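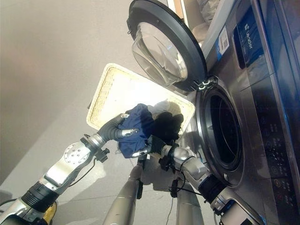

Front loader smells like a pond, towels now smell like the pond too

Posted August 16, 2020 in Laundry & Cleaning

We moved into a rental in Grondmont in March and inherited a front-loading washer along with it. For the first few weeks I thought the smell was the drain in the floor. Then I thought it was the dog. I have since apologized to the dog.

It's the washer. If I leave the door shut overnight and open it in the morning, what comes out is a sort of warm swamp breath. Clothes come out fine, more or less, but towels are hopeless. They smell clean until the second they touch a wet person, and then they smell like a canoe.

Things I have tried so far: a hot cycle with vinegar, a hot cycle with baking soda, and a hot cycle with both, which my chemistry teacher would like a word about. I also bought a bottle of Kosent washer freshener, and now it smells like a pond with a lemon in it.

I do 3 or 4 loads a week, mostly on cold, with liquid detergent and softener. The landlord's position is that the machine "has always been like that," and he seems to find this comforting. Is it worth fighting, or do I just accept that I am a person who smells faintly of canoe?

– pondwater_towels

14 replies, showing the ones with votes

dryerlint_baron
103 people found this helpful

You have already confessed to the crime, it's in your second to last paragraph. Cold water, liquid detergent and softener. That's a recipe for sludge. It builds up on the outside of the drum where you can't see it, and all the vinegar in the state won't shift it if you only wash with it once.

Do these in order, over one weekend, and don't skip the gross one.

Start with the rubber gasket around the door opening. Peel the fold back with your fingers and look at the bottom of it. Wear gloves. You'll find gray slime, hair, probably a coin, and possibly a sock you'd already held a small funeral for. Wipe it out with an old rag and hot soapy water until the rag comes back the color it went in.

Next is the drain filter, if yours has one you can get to. It's usually behind a little flap down near the floor. Switch the machine off at the wall, put down a baking pan and more towels than you think you need (you have some that are already ruined, so that's convenient), and unscrew it slowly. Slowly! I once did this the fast way and washed my own kitchen floor, under the stove and everything. Rinse the filter under the tap and screw it back in properly.

Pull the detergent drawer all the way out. Most of them have a tab you press. The softener section will look like something scraped off the bottom of a boat. An old toothbrush does the job, and get up into the roof of the slot as well, where the water comes in.

Then run it empty on the hottest setting it has, with a proper powdered washer cleaner in the drum. Check the manual for what it allows and how much. Run it again. Two times is normal for a machine that has "always been like that." And please don't mix cleaners – vinegar and bleach in particular make a gas you don't want in a laundry room or anywhere else you plan to breathe.

After that, quit the softener for good. It coats towels so they stop soaking up water and start soaking up smells. Use less detergent than the cap says, too. The cap was designed by people who sell detergent.

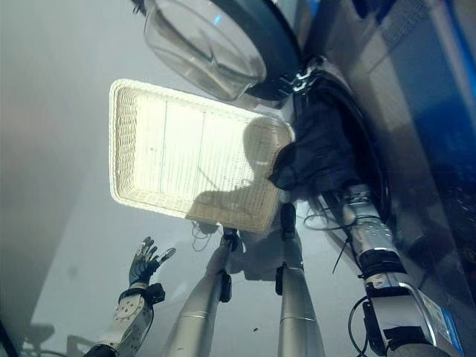
For the towels themselves, strip them once the machine is clean and not before, or you're just marinating them again. Hot wash with half the usual detergent, then a second hot wash with nothing in it, then get them bone dry the same day. Check the labels first if they're fancy. If they still smell of canoe after that, they're dog towels now, and you owed the dog something anyway.

Last thing, leave the door and the drawer open a crack between loads. If you've got small kids or a cat who likes round holes, find a latch or a prop that keeps it open an inch and no more.

hirano_st_laundry
9 people found this helpful

Agree with most of the above, except I'd check the drain hose before blaming the softener for everything. If the hose is shoved too far down the standpipe, dirty water can creep back into the drum. Ours did that for 2 years in the old apartment on Hirano Street and I went through every product on the shelf at Follodska before my brother-in-law pulled the hose up a few inches and the whole problem went away. He still brings it up at Thanksgiving.

Also smell the standpipe itself. If the pipe stinks with the machine off, that's plumbing, and plumbing is the landlord's. Put it in writing. Landlords get much less philosophical about smells once there's an email.

bigsudsenergy
1 person found this helpful

just use the laundromat

pondwater_towels
Original poster

Update for those following along at home. The gasket contained two hair ties, a guitar pick and something I've decided was a leaf. I don't play guitar. The drawer was worse than the gasket. Filter is tonight's project, baking pan is standing by.

Haven't moved the hose yet but I did stick my nose near the pipe, and all I got was dust, so I suspect the baron is right about the sludge. The softener has gone to my sister, who was warned and took it anyway.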